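Courses > Politics and Government > Elections and Representation > Week 6 handout

Reading time: 3 minutes

Week 6: Coalition bargaining after a close result

Revised 12 September 2019

This handout accompanies the lecture on hung councils and should be read before the tutorial. The case is the Groswood regional council, which has 91 seats. A bloc therefore needs 46 to govern alone, and neither of the two larger parties reached that number in April.

Bargaining began with the Elach list, a rural group holding 16 seats. Its members had campaigned on road funding and had made no promise to either side.

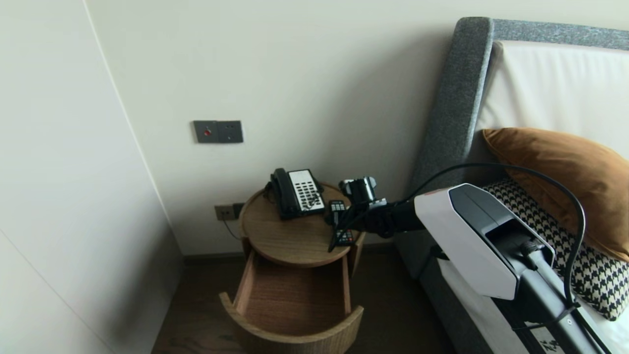
Why do small parties often gain more than their share of the vote would suggest?
Their seats can decide which larger party governs, and both larger parties may bid for them.

Students should distinguish between a formal coalition, in which the smaller party takes executive posts, and a supply agreement, in which it supports the budget and reserves its vote on other matters. The Elach list chose a supply agreement. The text ran to four pages and dealt mostly with roads.

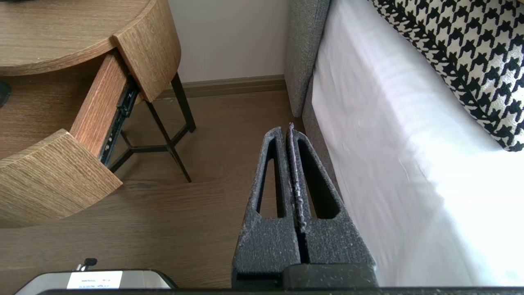
Figure 2. Grey fingers, wood floor.

The ward of Zukeck is treated separately in the readings. Of 2,705 ballots cast there, 900 went to independents who won no seat. Students should consider how a preferential ballot might have changed the outcome, and whether the Görtz boundary review would have placed those voters in a different ward. 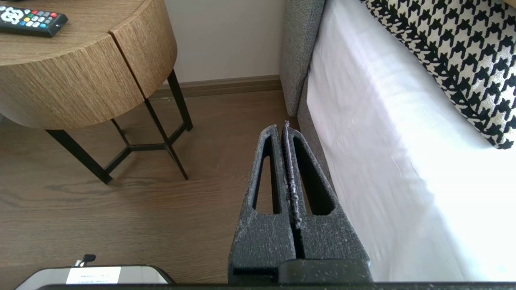
What happens if a supply agreement breaks down before the end of a term?
The council leader must find other support for the budget or face a vote of confidence, under the standing orders set out in Reading B.

Tutorial preparation: bring one page of notes comparing the two forms of agreement. Reading C is optional.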